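Home | Guides | Floor Work | Robots | Contact

Last updated: 22/06/2026

How to move a display dressing job to a two-arm robot station without losing the crew's know-how

This guide is for shift leads at display and set dressing shops. It covers the part of the work that can go to a two-arm station, how to set up the floor, and what the change does to people's jobs. The steps come from the Murnen workshop, where we dress small holiday sets for store windows and put them away again after the season. The station runs on Natudon, our job software. If you use something else, the menu names will differ but the order of work is the same.

Before you start

Pick one job. At Murnen we began in April with clearing and sorting small props, the job that had the most bending and kneeling in it. Wiring, repairs and final placement stayed with the dressers.

Write down how the job is done now. Ask the people who do it, and watch a full set from start to finish. Our first written version had 9 steps. The dressers read it and sent it back with the things they do without thinking, such as checking under the low branches and following a light string to its battery box before lifting anything.

Step 1. Divide the props

Sort the props into 3 groups on paper:

Arms only: soft figures, yarn balls, single ornaments.
Arms with a person watching: garlands, light strings, battery boxes.
People only: glass, anything with a sharp edge, anything on loan.

Put the list on the wall by the station. When a new prop comes in, a dresser decides which group it belongs to.

Step 2. Set up the floor

Lay the set out the way it would be in a normal job. Do not tidy it for the robot. If you teach the station on a bare floor with one toy in the middle, it will be no help on a real set, where the toys are next to a tree and there are clear wires between them.

Check that each arm can reach its share of the floor and that the cables have slack at full stretch. Give the toys near the wall to whichever arm comes at them from the open side.
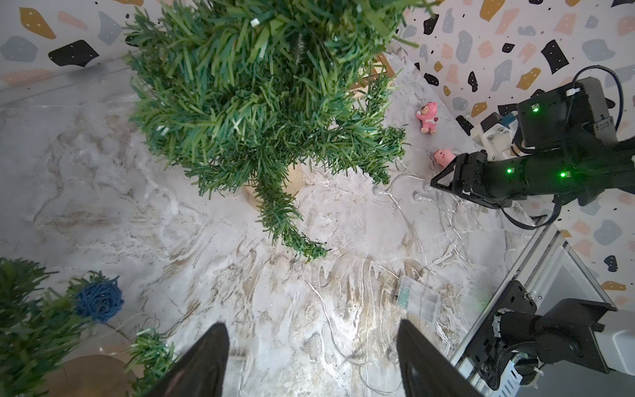 Small pink figures beside the tree, with the fairy-light wires and battery box still on the floor.

Clear wire is the hard part on a set like this. On a pale patterned floor it is difficult to pick out, for people as well as for cameras. Have the watcher trace each string by eye and mark the battery box in Natudon as a hold point. The arms will not close within the hold area until the watcher releases it.

Step 3. Teach the picks

Guide the arms through each pick by hand. Start with the fingers wide and bring them in slowly. Soft toys can be gripped at the belly. Round ones should be taken low or they roll.

We recorded 200 picks before the first unattended run. Let the dressers do the teaching. Ours had a half day on the controls and were better at it than the technicians - they already knew which way a prop would tip.

Step 4. Run with a watcher

Keep one person at the station for the first 27 sets. The watcher stops the arms, fixes the problem and writes one line in the log. Read the log together at the end of the shift. Most of our early lines were about branches catching on a finger.

Step 5. Settle the jobs

Do this before the station goes live, and put it in writing. At Murnen the watcher role is paid at the dresser rate and rotates, so no one spends a whole week looking at a machine. The hours that came off sorting went to repairs, which had been backed up for two seasons.

Some things got worse. Sorting was when people talked, and new hires learned the stock from it. We now pair each new hire with a dresser for a full hand sort before they go near the station.

If the arms keep missing

Check the floor light first, then the finger pads. If the same prop fails three times in a shift, move it to the people-only group and go on with the set.

Related guides

Packing light strings for storage
Zalewska shelf labels: setup and printing
Skullina finger pads: when to replace them
Writing a watcher rota
Natudon hold points explained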